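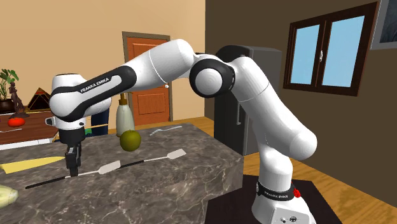

Attachment 1. Sim kitchen, third-person view, fingers over the spatula at the front of the island.

Ticket: Grasp target switches between two spatulas during approach
Project: Reltis
Component: Draver (perception), Mangubat (planner)
Opened: Thu 19 April
Severity: 2
Status: Open, workaround available

Summary
With two spatulas on the island, the instance ID returned by Draver is not stable between the pre-grasp query and the final approach query. Mangubat accepts the new ID without comment and replans to the other spatula. If the fingers are already low, the replanned path can run sideways close to the counter and trip the collision check.

Steps to reproduce
Load the kitchen scene with both spatulas on the island.
Send the pick request by class name ("spatula"), no instance ID.
Leave the re-query on approach turned on (default).
Repeat with a different seed until the planner log prints "target updated" after "pregrasp reached".

Expected: the ID chosen at pre-grasp is kept until the grasp closes or the task is aborted.
Actual: the ID changes on some seeds. The run ends in a collision abort or in a grasp on the wrong spatula. The second case is reported as a success, as the success test only checks the class.

Log excerpt
query 1: class=spatula id=4 score=0.81
pregrasp reached
query 2: class=spatula id=7 score=0.83
target updated 4 -> 7
replan ok, 200 ms
collision check: FAIL, link=hand, object=counter
abort at step 1,177

Checks so far
Ran with ground-truth poses in place of Draver output. No switch on any seed. The planner and controller follow the target they are given.
Changed the render seed only. The switch still occurs.
Raised the score threshold. Both detections stay above it, so this had no effect.
Turned off the re-query on approach. The switch goes away, but pose error at close is larger and the fingers sometimes land on the edge of the handle.

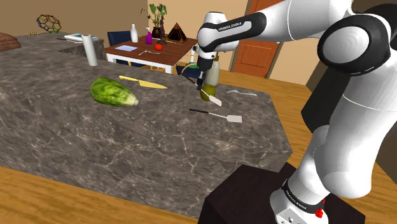
Attachment 2. Same kitchen, wider view of the island. Both spatulas and the hand are in view.

Analysis
Draver sorts detections by score and returns the top one. It has no memory between calls. When the hand comes down, it covers part of the nearer object in the third-person view and the score drops by a small amount. With one spatula in the scene this does no harm. With two, the order can flip.

The merge step makes it worse. Masks from the wrist view are matched to third-person masks by class and then by distance between centers. For a long, thin object the center moves a lot when only the head or only the handle is visible. The wrist view often shows only part of a spatula, so the match can go to the wrong one.

Workaround
Pass the instance ID in the pick request and set lock_target to true. Keep the re-query on so the pose still updates. Set the step limit to 4,000 if the task includes a place after the pick; the default is too short with the lock enabled.

Proposed fix
1. Draver: accept a prior ID and prior pose, and return the detection closest to that pose.
2. Merge step: match by mask overlap after projection, and drop center distance for objects with a high length-to-width ratio.
3. Mangubat: treat an ID change after pre-grasp as an error unless the caller allows it.
4. Success test: compare the instance as well as the class.

Items 1 and 3 can go in separately. Item 2 needs new regression scenes.

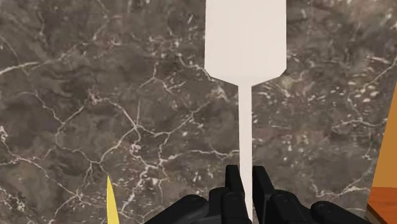

Iltau: Agree on items 1 and 3. On item 2, overlap alone will fail when the wrist view has only the handle and part of the head, as the projected mask is then too small to pass the minimum. Suggest fitting the long axis first and comparing axis direction and offset. Please also log both candidate scores at each query. The current log prints the winner only, and I can't tell a close call from a lost detection.

Update
Axis fit added to item 2. Both scores are now printed at debug level. Item 3 is in review. Item 4 is moved to its own ticket, as it changes results already reported for January and those runs have to be scored again. Leaving this one open until the regression scenes are in.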